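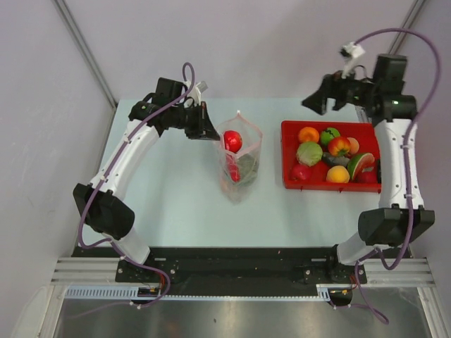
Residents > Roads and Bridges > Road Improvement Requests

How to Request a Road Improvement in Your District

Print this page | E-mail this page

Property owners in Villier County may ask the Road Department to improve a county-maintained road. Improvements include new gravel, ditch work, culvert replacement, widening and paving. Routine maintenance, such as grading, mowing and pothole repair, is handled through the district shop and does not require a petition.

Before You Begin

Confirm that the road is on the county system. Private lanes, subdivision streets that have not been accepted by the county and roads inside the city limits of Bouchard are not eligible. The county road map is available at the Road Department counter and shows each accepted road with its number and district. If a road appears on the map without a number, call the office before going further.

Find your district. The county is divided into 3 road districts: Steken, Hurkavero and Bouchard Rural. A road that crosses a district line is treated as two separate requests, and each must have its own petition.

Step 1. Obtain the Petition Form

Ask for Form 295, Petition for Road Improvement. The form may be picked up at the counter or mailed to you on request. Older versions of the form do not have a space for the parcel number and will be returned.

Step 2. Describe the Work

In Section A, give the road number, the starting point and the ending point. Use intersections, bridges or mile markers. Do not use the names of current or former landowners as location points. State the length of the segment in feet. For example, a request for the portion of Road 2748 between the creek bridge and the township line should name both points and give the distance between them.

Select one type of work only. If you believe that a road needs both drainage work and paving, select drainage. The engineer will note any further work during the field review.

Step 3. Collect Signatures

Signatures are required from the owners of a majority of the parcels that border the segment. Each parcel counts once, regardless of its size or the number of owners. Where a parcel is owned jointly, one owner may sign for all. Tenants may attach a letter of support, but a tenant's signature does not count toward the majority.

Names must be signed and printed, and should match the tax roll. All signatures must be gathered within 30 days of the first date shown on the form.

Step 4. File the Petition

Deliver or mail the original to the Road Department. Copies and faxed pages cannot be accepted. Keep a copy for your records. The clerk will stamp the petition and issue a receipt with a file number, which should be used in all later correspondence.

Petitions received before the first business day of April are reviewed for the following budget year. Those received on or after that day are held for the next review.

Step 5. Field Review and Hearing

The district engineer, Marek Štefanec, inspects each segment and prepares a cost estimate. The contact person listed on the petition will be told when the inspection is to take place and may attend.

The estimate is then placed on the agenda of the County Commission. Any resident may speak at the hearing or submit written comments in advance. The Commission may approve the request, decline it or carry it over to a later year.

If Right-of-Way Is Needed

Widening and some culvert projects require additional right-of-way. Owners will be contacted individually, and no work will be scheduled until all easements have been signed and recorded.

If a Request Is Declined

A declined petition may be filed again in the next budget year with new signatures. The earlier estimate stays on file and can be viewed at the counter during office hours.

Last updated: December 22, 2019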